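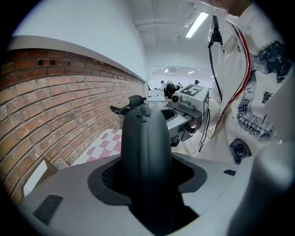 Pale cloth with dark blue-black patterned areas, as worn at Dredik.

2020-01-18

Dredik opens clothes repair and patching workshop in Plinmont

Dredik, the clothing alterations and repair firm, has opened a new workshop in Plinmont where people can have everyday clothes mended, patched or altered. The workshop takes in shirts, dresses, trousers, jackets and household linen, and is open to the public as well as to shops and small makers.

The new premises replace the firm's counter at Rudd, which closed at the end of October. Customers who left items at Rudd and have not yet collected them can do so at Plinmont on showing their ticket. Tickets from the old counter remain valid and no extra charge will be made.

Alongside plain repairs, the workshop is offering a patterned patching service under the name Rinditz. Customers choose from a shelf of 119 printed and woven cloths, and the chosen cloth is sewn over a worn or stained area, or added as decoration. Dark patterns on white or cream clothes have been the most popular choice so far. Edges can be turned under and stitched flat, or left raw so that they fray a little with washing.

"A lot of what comes over the counter is a good piece of clothing with one bad spot on it," said a spokesperson for Dredik. "People used to ask us to hide the mend. Now quite a few of them want it to show, and they are particular about which cloth goes where. We wanted enough room to lay things out and let them decide."

Patches are pinned in place before any sewing is done, and the customer is asked to try the item on. If the position is wrong it can be moved at this stage. Once the patch has been sewn, changes are charged as a new job. Items must be clean when they are brought in, and pockets should be emptied.

Prices for Rinditz patching start at £18 for a single patch, cloth included. Larger pieces are priced at the counter. Plain repairs such as hems, buttons and split seams are charged separately, and a price list is displayed at the entrance. Most jobs are ready within a week – coats and lined jackets take longer.

Dredik is also setting aside space for offcuts. Schools, craft groups and home sewers can take away bags of cotton and linen pieces free of charge, up to 500 grams per visit. The firm asks that people bring their own bag. Larger amounts can be arranged by writing to the workshop in advance.

An evening class in hand patching will follow in the spring. It will cover choosing a cloth, tacking, two kinds of edge and how to wash a patched item so that the colours do not run. The course costs £40, with thread and needles provided, and those taking part should bring one piece of clothing to work on. Booking is at the counter only.

Notes to editors

Dredik carries out repairs and alterations for private customers and for the trade. Rinditz is the name of its patterned patching service and is available only at the Plinmont workshop. Requests for further information, cloth samples or a visit should be sent to the Dredik press office at Plinmont.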